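Reading the Restaurant: Notes for Unit 2, "The Chef Speaks"

Food Writing Workshop, February session
Handout prepared by Shota Tsuchiya

Read these before class and bring the menu you picked. Any menu is fine, as long as you have eaten from it.

1. The problem with the chef's own words

Most restaurant coverage a normal reader sees is written by the restaurant, or near enough. A chef gets a form with five or six prompts, an assistant fills it in, a site cleans up the spelling. I have nothing against the form. I do object to treating what comes back as information.

Take the word "seasonal." I went through 57 restaurant descriptions for this unit and gave up marking it. A kitchen that buys tomatoes in the winter will still call itself seasonal if the squash changes. "Local" has the same trouble. Local to what? The warehouse is local.

"Elevated" should make you put the page down.

2. What a description can tell you

Quite a lot, if you read for the wrong things. Look at what gets named. When a chef names the farm but not the fish supplier, ask about the fish. When three dishes are recommended and all three are starters, ask who is cooking the mains. Menus are sales documents – somebody has decided which dish makes money and put it where your eye lands.

The old claim is that diners look at the upper right corner first. I have read this in a dozen places and have yet to see one of them say how they know. Treat it as folklore until shown otherwise.
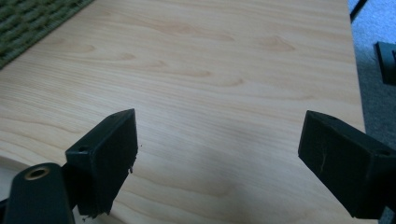 3. Case: Murakami and Paster

We'll use two places for the exercise. Murakami is a small counter restaurant with one set menu. Paster is a large room with a long menu, plus a brunch I can't recommend. Both describe themselves as "ingredient-driven," so the phrase gives us no help at all in telling them apart.

Murakami's description runs to two sentences. It says what time dinner starts and that the broth takes all day. I believe the first part. The second I would want to check, and so should you: all day from when, and does anyone start it fresh on a slow night?

Paster's goes on for a page. The chef's grandmother appears twice. Grandmothers are hard to argue with, and I suspect they're used for that. Write down every claim on the page that a reader could test by ordering something. My count was two: the dumplings are folded to order, and the bread is baked in the building. 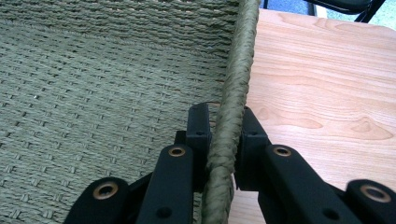

Both can be checked in one visit. Order the dumplings early and see how fast they come. Ask for the bread late in the evening and see if there is any left. You may still be wrong, but you'll be wrong about something you ate.

4. The star rating question

Yuzuki Yagi's reading for this week argues that user ratings fix the problem. Her example is Jekow, a noodle shop with 279 reviews and a very high score. I'm not convinced. A good many of those reviews praise the parking. Read the essay anyway, since her section on repeat customers is better than anything I have on the subject.

5. Assignment

Pick one restaurant. Find its own description, cut every word that can't be tested at the table, and write up what remains. Upper limit 2000 words, and please don't aim for it. No grandmothers.

Filed under: Handouts, Food Writing, Menus

Comments

noodlearm: The parking at Jekow IS good though

M. in section B: Does a food truck count for the assignment? Nemon has a chalkboard and no website.

Shota Tsuchiya: Yes. Copy the chalkboard down exactly, misspellings included.

Questions about the workshop: use the contact form | All handouts © the instructors | Back to top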